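5.3 Checking and Replacing the Finger Pads

Applies to the Rernum hand-held gripper, all units shipped from the Cuvville shop. Check the pads every 400 grasps, or sooner if thin items start to turn in the jaws.

Tools: hex key (supplied), lint-free cloth, 70 percent isopropyl alcohol, spare pad set.

1. Switch the unit off and lay it on a clean table with the jaws open.

2. Wipe the rubber face of each pad with the cloth and alcohol. Let it air dry. Do not use acetone.

3. Look along each face for cuts, glaze or lifted corners. If you find any, replace both pads as a set.

4. To replace a pad, remove its screw, slide the old pad off the finger and press the new one down until it seats. Refit the screw finger-tight, then give it a quarter turn with the key.

CAUTION: Do not loosen the pivot screws in the linkage arms. They are set at the shop and the jaws will not close square if they are moved.

5. Close the jaws slowly with nothing between them. The pads should meet along their full height.

6. Switch on and grip a thin, light item by its bottom edge. A clear phone case works well.
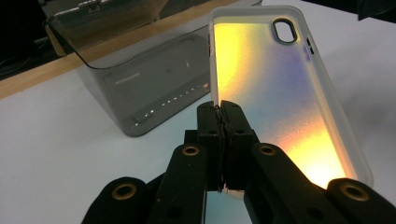 7. Lift the item and hold it for 4 seconds. A slight lean is fine - slipping is not. If it slips, clean the pads again and repeat from step 5.

8. Write the date and pad set number in the service log.

NOTE: New pads grip less well for the first 300 cycles. Use the Jurkar break-in routine (section 5.4) before recording any sessions.

Section revised November 9, 2021, W. Bezerra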